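Grornent utensil caddy w/ cup rack. Wire rack on top, pink plastic holder underneath. Chopsticks, spoons, spatulas, cups, all in one spot instead of three drawers. 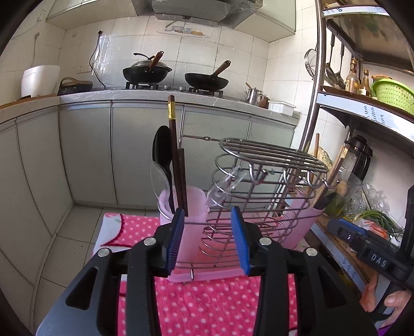
*Caddy on a polka-dot towel, wire rack over the pink holder. Spatula handle on the right.*

**Basics**

- Stainless-steel wire rack, curved rings, oval top tier
- Small hooks under the top tier
- Pink plastic holder with compartments
- Other colors: none til April, ask Nazanin Mirzaei for the wait list
- Ships flat from the Altden warehouse, 5 days
- Price: $18. Two or more, shipping's free

**Setting up**

Rack goes over the holder, not under. Press down untill it sits level. No tools. Put a towel or something soft beneath it if your counter scratches easy. Long stuff in the compartments, cups hooked on the wire.

Chopsticks: keep pairs together, they get mixed up fast. Dark ones w/ gold band, pale ones, all fit the same slot. Short spoons go in front or you'll loose them behind the spatulas.

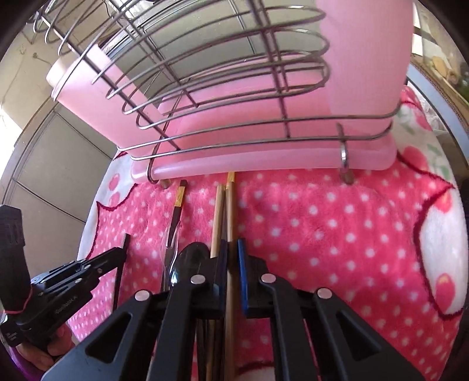
*Chopsticks up close, gold tip next to a paler one. Black spoon on the left.*

**Cleaning**

Plastic part: warm soapy water, rinse, stand upside down. Wire part: wipe and dry same day. Dishwasher ok for the rack, top shelf only, 60 C max. Don't bleach the pink, it goes blotchy.

**Returns**

48 hours to report a cracked holder, send a photo to Fahad Hashmi at the Grornent desk. Bent hooks we swap for free. Used ones can't come back, sorry.

Spare holders sold seperately, same page as the Limsakul drain trays.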